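Edcombe Community Kitchen Garden
Minutes of the planning meeting, 06/11/2025
Held in the upstairs room, Vodley Hall

Chair: Siriporn Sangkhawat
Minutes: Nuanchan Sitthichai
Also present: members of the plot, cooking and children's groups
Apologies: received from the Cernach allotment group, who had a clash with their own plant sale

1. Minutes of the last meeting

Agreed with one fix. Item 5 should have said "leeks," not "leaks." The plumbing is fine!

2. Harvest report

Siriporn opened with the squash, and who could blame her. The bed along the south wall gave us 164 pounds, our best yet, and there are still a few Hubbards curing in the shed that haven't been weighed. The carrots came on late but beautifully after we thinned them hard in June (thank you to everyone who knelt in the mud for that). Tomatoes were patchy. The plants nearest the gate got blight early and were pulled; the ones under the lean-to kept going well into fall.

The Chaiyaporn long beans were a huge hit. Several people asked for seed, and Nuanchan has dried enough pods to share out. Please bring your own envelope, and write the year on it this time.

3. Money

Balance in the account is $439 after paying for the new hose reel and the compost delivery. The soup lunch brought in more than we dared hope, and the jam table sold out before noon. The grant application to the town goes in next. We are asking for $500, to be spent on raised beds at a height people can reach from a chair. Siriporn read out the draft and there was real excitement in the room. Two small changes were suggested: say where the lumber is coming from, and mention that the path has already been widened.

Action: Siriporn to make the changes and send it off.

4. Winter jobs

Long list, good mood. The strawberry runners need potting up before a hard frost. The shed roof wants a patch on the north side. Nuanchan would like all the labels from the herb spiral brought indoors and repainted -- half of them now say something like "ROS" or "HYME." Leaf mold bins are full, so please stop adding to them and start a heap behind the pear tree.

There was a long talk about slugs. Copper tape, beer, wool pellets and going out at night with a flashlight all had their fans. Agreed to try wool pellets on one lettuce bed and nothing on the next, and compare.

5. Seed order

The order goes in during January. We have 33 requests on the sheet so far and plenty are for the same purple-podded peas, so we can buy those by the bigger bag. Anyone who wants something odd should add it to the sheet with the catalog number. Cernach have offered to join our order and split the postage, which we gladly accepted.

Potatoes: Siriporn is keen to try a waxy early variety in sacks by the back door. Agreed.

6. Children's growing and eating mornings

These have been such a joy this year. The theme for the first morning will be fruit and vegetables: where each one grows, which part we eat, and what it tastes like raw. Carrots are a great place to begin, being easy to sow and fun to pull. Bananas will do for the "comes from far away" part of the talk. After that the children sow cress in eggshells and take them home.
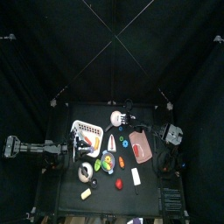

Item 6: carrot and toy banana in the white basket.

We still need aprons in small sizes, and a low table if anybody has one sitting in a garage. Nuanchan will put together a tasting plate and check on allergies with the parents first.

Action: Nuanchan to write the notice for the board and the school newsletter.

7. Any other business

The robin is back and has been eating out of people's hands by the compost bins. The water gets shut off at the first frost warning, so fill your cans ahead of time. A blue thermos and one left glove are in the lost property box.

Next meeting: January, same room. Soup at the start, so bring a mug.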